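Where Do Your Pictures Go When You Save Them?

Suppose you draw a purple dragon on the computer, click "save," and go off to eat a sandwich. When you come back the dragon is waiting for you, tail and all. Where was it hiding while you ate?

It was being remembered, and computers have a rather funny way of remembering. They don't know what a dragon is, or what purple is. All they know is ones and zeros, so your whole drawing gets turned into a very, very long line of them, a bit like a secret code. A short "hello" takes 40 of those ones and zeros, eight for each letter (you can count them up on your fingers if you borrow some extra fingers). A drawing needs millions!

Now, all of those ones and zeros have to be kept somewhere, and one of the places they can be kept is called a hard drive. Inside many hard drives there are shiny round plates that spin terribly fast, faster than any merry-go-round you would want to ride. A tiny arm swings back and forth just over the top of each plate, so close that a speck of dust would be too big to fit underneath. The plate is covered with little magnetic spots, and the arm can flip a spot one way for a one and the other way for a zero. Later on it can go back and read them all again, and there's your dragon.

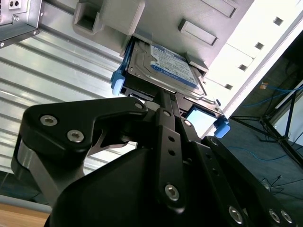

Magnets are good at this job because they stay put. When you switch the computer off and go to bed, the spots stay just the way they were, all night long and all through your vacation too. Some newer drives have no spinning plates in them and keep tiny bits of electricity in little traps instead, but the idea is much the same.

You may have heard grown-ups say that something is "in the cloud." It sounds fluffy, doesn't it? The cloud is really a lot of computers in big buildings, a long way from your house, with rows and rows of drives in them. When you look at an old birthday picture on a tablet, it may have come zipping down a wire from one of those buildings.

Drives do wear out, the way shoes do, so it's a good idea to keep 2 copies of anything you love. A second copy is called a backup. Ask a grown-up to help you make one for your very best drawing, and then go and draw another dragon to keep it company.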